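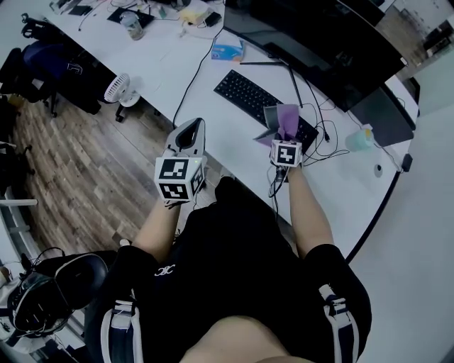

보낸이: Chalerm Yimyam
받는이: 고전 경영시뮬 메일링리스트
날짜: 8/2/26
제목: Re: Re: Taltard 난이도 설정이 장식이라는 설에 대하여

Ognjen Petek 님 쓰시길:

> 지난 메일에서 Chalerm 님이 "Taltard의 난이도 메뉴는 Zorkell 개발진의
> 농담이다"라고 하셨는데, 저는 동의하기 어렵습니다. 어려움으로 시작하면
> 확실히 소금값이 더 빨리 떨어집니다. 창고세도 더 자주 오르고요. 어릴 때부터
> 이 게임을 했는데 어려움에서 둘째 항구를 사 본 적이 한 번도 없습니다.
> 보통에서는 샀습니다. 이게 장식이면 제 유년기는 뭐가 됩니까.
>
> 그리고 하나 더. Inthanon 확장판을 깔면 산길 노새 상단이 127번째 턴에
> 전부 사라지는 현상, 이거 버그입니까 연출입니까? 설명서에는 "산은 모든 것을
> 기억한다"는 말밖에 없습니다. 저는 지금까지 이걸 산신의 저주 이벤트로 알고
> 있었고, 그래서 매번 126턴째에 절에 시주를 했습니다. 효과는 없었습니다.
>
> 마지막으로 Udent로 세이브를 열면 금고 칸이 두 개 나오는데 어느 쪽이 진짜
> 금고인지 아시는 분?
>
> Ognjen

Ognjen 님, 유년기는 환불이 안 됩니다. 일단 순서대로 답을 드립니다.

1. 난이도

제가 농담이라고 쓴 건 과했습니다. 정정합니다. 난이도 메뉴는 작동합니다. 딱 한 군데에서요.

지난주에 보통과 어려움으로 똑같은 항로를 돌려 봤습니다. 같은 항구에서 출발해서, 같은 배로, 같은 소금을 싣고, 똑같이 멍청한 결정을 내리면서 70턴씩이요. 난수가 날짜 시계를 먹고 돌아가는 게임이라 에뮬레이터 시계도 매번 같은 값으로 맞춰 놓고 했습니다. 소금값 곡선은 한 푼도 안 틀리고 겹칩니다. 창고세 오르는 턴도 똑같습니다. 경쟁 상단이 제 항구 앞에서 괜히 어슬렁거리다 돌아가는 턴까지 똑같더군요. 그 녀석은 도대체 뭘 하러 오는 걸까요.

다른 건 시작 자금입니다. 어려움은 보통보다 은화 1000닢을 덜 줍니다. 그게 전부입니다. 그런데 이 게임에서 초반 은화 1000닢이면 배 한 척 값이고, 배 한 척이 모자라면 첫 우기 전에 창고를 못 비웁니다. 창고를 못 비우면 소금이 녹고, 소금이 녹으면 상인조합장이 와서 그 유명한 혀 차는 효과음을 들려주고 갑니다. 그러니까 Ognjen 님이 어려움에서 둘째 항구를 못 산 것도 맞고, 소금값이 더 빨리 떨어지는 것처럼 느낀 것도 이해가 갑니다. 돈이 없으면 원래 모든 값이 나쁘게 움직이는 것 같습니다. 그 부분만큼은 시뮬레이션이 대단히 훌륭합니다.

쉬움은 아직 못 돌려 봤습니다. 예전에 어떤 분이 쉬움에서는 해적이 안 나온다고 쓰셨던 걸로 기억하는데, 저는 쉬움에서 해적한테 배를 두 척 뺏긴 기억이 생생해서 좀 미심쩍습니다. 해적이 난이도 메뉴를 안 읽었을 가능성도 있고요.

2. Inthanon과 사라지는 노새

버그입니다. 시주하신 돈은 안타깝게 됐습니다.

확장판에서 추가된 상단은 출발한 뒤로 턴마다 나이를 하나씩 먹는데, 이 나이를 한 바이트에, 그것도 부호 있는 값으로 넣어 놨습니다. 담을 수 있는 제일 큰 수가 127이고요. 여기서 하나를 더하면 음수가 됩니다. 음수 나이의 노새는 게임 입장에서는 아직 안 태어난 노새라서, 턴 정리할 때 목록에서 싹 지웁니다. 화물까지 같이요. 소금은 이미 태어나 있었는데도 말입니다.

"전부" 사라지는 이유도 간단합니다. 나이를 상단마다 따로 두지 않고 첫 상단 것 하나를 다 같이 씁니다. 그래서 126턴째에 새로 뽑은 팔팔한 노새도 다음 턴에 같이 갑니다. 설명서의 "산은 모든 것을 기억한다"를 저도 오랫동안 의미심장하게 읽었는데, 산이 기억하는 건 한 바이트까지였습니다.

피하는 방법은 있습니다. 120턴이 되기 전에 산길 상단을 모조리 해산하고 한 턴 쉰 다음 다시 뽑으세요. 목록이 완전히 비어야 나이가 0으로 돌아갑니다. 한 마리라도 남겨 두면 소용없습니다. 저는 정이 들어서 한 마리를 남겼다가 두 번 당했습니다. 해산할 때 노새값은 절반만 돌려받으니 배가 좀 아프실 텐데, 절에 바치신 것보다는 쌀 겁니다.

참고로 시주는 진짜로 아무 효과가 없는 건 아니고, 항구 평판이 조금 오릅니다. 다만 산길에는 항구가 없지요.

3. Udent의 금고 두 칸

위쪽이 진짜입니다. 아래쪽은 화면에 보여 주는 금액이고, 턴이 넘어갈 때마다 위쪽 값으로 덮어씁니다. 아래쪽만 고치면 한 턴 동안 부자가 됩니다. 그동안 물건은 못 삽니다. 구경은 할 수 있습니다.

위쪽을 고치실 때는 체크섬을 다시 계산해야 합니다. Udent 버전 2부터는 저장할 때 알아서 해 주는데, 그 전 버전은 메뉴에서 "검산"을 직접 눌러야 하고, 안 누르면 게임이 세이브를 불러오다가 조합장 얼굴을 띄운 채로 멈춥니다. 혀도 안 찹니다. 그냥 보고만 있습니다. 밤에 혼자 보실 화면은 아닙니다.

그리고 금고에 너무 큰 수를 넣지는 마세요. 은화가 많으면 창고세가 그 비율로 붙는데, 세금 계산 쪽은 금고보다 칸이 좁습니다. 욕심을 내면 도시가 저한테 세금을 돌려주기 시작하고, 몇 턴 뒤에 도시가 파산하고, 파산한 도시는 지도에서 이름이 빠집니다. 이름 없는 항구에 배를 대면 어떻게 되는지는 직접 보시는 게 낫겠습니다. 세이브는 꼭 복사해 두시고요.

4. 덧붙여 원래 하려던 얘기

원래 이 스레드는 제가 Taltard가 왜 안 팔렸냐는 얘기로 시작한 건데 어느새 노새 장례식이 됐네요. 제 의견은 그대로입니다. 상자에 불타는 범선이 그려져 있으면 사람들은 해전을 기대합니다. 열어 보니 해전은 주사위 굴리는 소리 한 번으로 끝나고 나머지는 염분 등급표였지요. 등급표는 정말 잘 만들었습니다. 습도에 따라 등급이 내려가는 계산은 요즘 나오는 경영 게임에서도 그만큼 집요한 걸 못 봤습니다. 하지만 불타는 범선을 보고 산 열두 살짜리가 습도표에 감동하기는 어렵습니다. 저는 감동했는데, 그래서 지금 이 리스트에 있는 거겠죠.

Inthanon은 더했습니다. 상자에 용이 있습니다. 게임에 용은 안 나옵니다. 혹시 용을 보신 분이 계시면 턴 수와 세이브 파일을 같이 보내 주세요. 127턴 이후의 목격담은 신빙성을 좀 깎고 듣겠습니다.

9월 모임 때 대전 모드를 해 보자는 얘기가 있던데, 직렬 케이블 연결은 양쪽 시계가 조금만 어긋나도 서로 다른 소금값을 보게 됩니다. 작년에 다들 자기가 이긴 줄 알고 집에 갔던 게 그 때문입니다. 이번에는 시작 전에 시계부터 맞춥시다. 제 쪽에 한글 설명서 복사본이 있으니 필요한 분은 이 리스트 말고 개인 메일로 말씀해 주세요. 17쪽은 없습니다. 하필 해적 설명하는 쪽입니다.

Chalerm

--
우기 전에 창고를 비웁시다

이전 글 | 다음 글 | 스레드 | 날짜순 | 글쓴이순 | 목록
답글 2 · 추천 7
메일링리스트 관리자에게 문의 | 게시물의 저작권은 각 글쓴이에게 있습니다 | 맨 위로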